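Chapter 4
Order, Sequence and the Hamburger

By the end of this chapter you should be able to tell a set of parts from a set of instructions, write a build sequence that a stranger can follow, and explain why the bun goes down first without saying "because it's the bun".

We use cookies to remember your preferences and improve your reading experience. Accept all | Manage settings

Most people believe they know how to make a hamburger. They hold this belief until asked to write it down. In her first year of teaching assembly planning at Rildale, Hema Murthy gave a class of 20 students one page and ten minutes for the job. A good many left out the bottom bun. One began with the words "Add the rest", which has a certain confidence to it.

The hamburger is a favourite of people who teach sequencing, and it has earned the honour. Its parts are familiar, its order is mostly agreed upon, and arguments about the remainder (cheese under the tomato or over it?) are heated enough to keep a Tuesday afternoon class awake. Toy versions are better still. A toy tomato doesn't slide, drip or go off in the cupboard over the holidays, and you can build the same burger 49 times without anyone having to eat it.
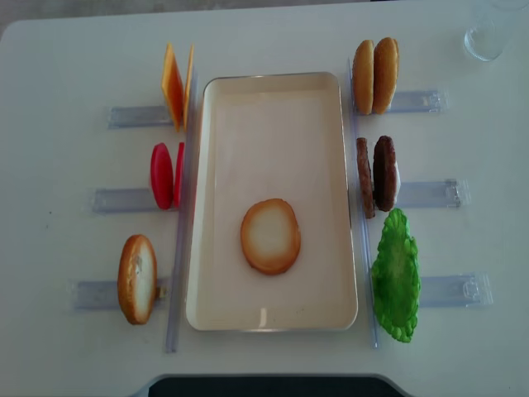 We'll call the place where the burger gets built the work area, and the places where its parts wait the stations. A station has one duty, to hold its part where a hand can find it. Standing a slice on edge helps a good deal here. Anyone who has tried to pick a flat slice of cheese off a flat bench with a fingernail will see the point, and may wish to skip ahead to Exercise 4.2.

Notice that a layout of stations says nothing about order. Cheese may sit nearest the top of the table because it goes on late, or because whoever set up had cheese in their hand at the time. Readers of layouts tend to assume the first. Hubert Kuster's term for this is "borrowed sequence", and he blames it for most of the mistakes his students make, along with a few of his own.

The first base part also deserves its own term. Once a bun is lying in the work area, the build has a state: something is done and something is next. Before that we have only a collection of ingredients and good intentions. In Section 4.1 we write down that state in plain words. In Section 4.2 we swap two steps and see who complains. Section 4.3 deals with sauce, which behaves like no other part in this book and has been given its own section to keep it away from the others.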